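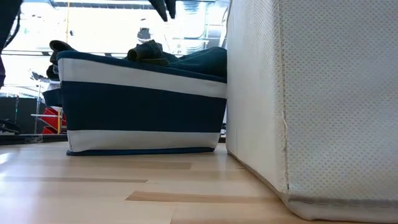
Merkville Clothing Swap – Minutes of the Planning Meeting, 2026-06-27

Abilio Robles opened the meeting and thanked everyone for coming out, especially those who drove over from Flisholm with their cars full. The minutes from May were read and accepted with one small fix (the spelling of Kaltholm, which we do seem to get wrong every time, sorry!).

Bins and boxes. We had a long and friendly talk about what to sort the clothes into. The fabric bins were well liked – they are light to carry, they fold away between swaps, and they look a good deal nicer on a table than the old cardboard. One person felt the striped ones should be kept for adult clothes and the plain white ones for baby things and linens, and after some back and forth that was agreed. Denim will go in with the adult clothes for now, though several of us think it deserves a bin of its own once we have more of them.

Folding. Jeans are to be rolled and sweaters laid flat. It was asked whether rolling leaves creases, and opinions differed warmly. We will try it at the next swap and see.

Money. There is $787 in the account. It was agreed to buy 8 more bins from Kapoor, and Abilio will ask whether they can hold the price until the end of the month.

Flyers. Last time we printed 2000 and had a great many left over, so the leftovers will be used up first, with the new start time written in by hand. The Flisholm group kindly offered to take two boxes of them home.

Any other business. The tables need a good wipe before the clothes go out. Lost property: one umbrella, still with Abilio.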